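Progress report to the Norberg Fund, second period

Dralton Local History Room: cataloging of the Pap letters

In this period we continued the work on the family letters from the Pap collection. Of the planned 276 letters, over half are now read, described and put in acid-free folders. The oldest one we found is from 1863 and it concerns the sale of a mill. The handwriting is difficult, and for this reason the reading goes slower than we wrote in our application.

The catalog itself is kept in Festumeck. We had to change the field for place names two times, but now it works well for old and new spellings. 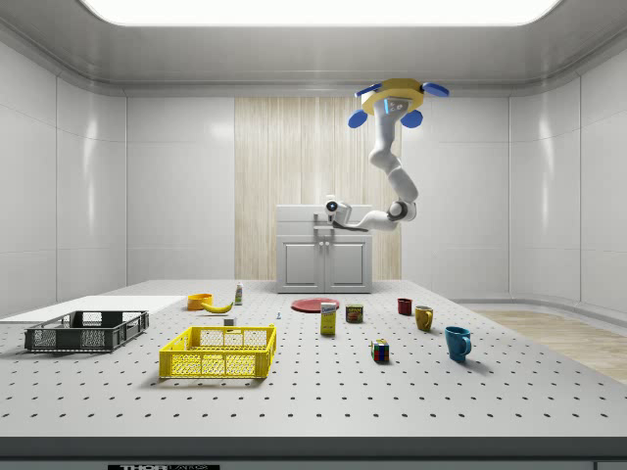 Spending and Schedule

The money for folders and boxes is fully used. From the travel budget we have used only a small part, as two of the three visits were replaced by phone calls. We kindly ask for permission to move the remaining travel money to translation, where the costs were higher than expected.

The public reading evening is moved from June to the autumn. In the next period we want to finish the reading of the letters and begin with the index of persons. The water damage on the last bundle still has to be checked by a paper conservator, and we will send you her estimate when we receive it.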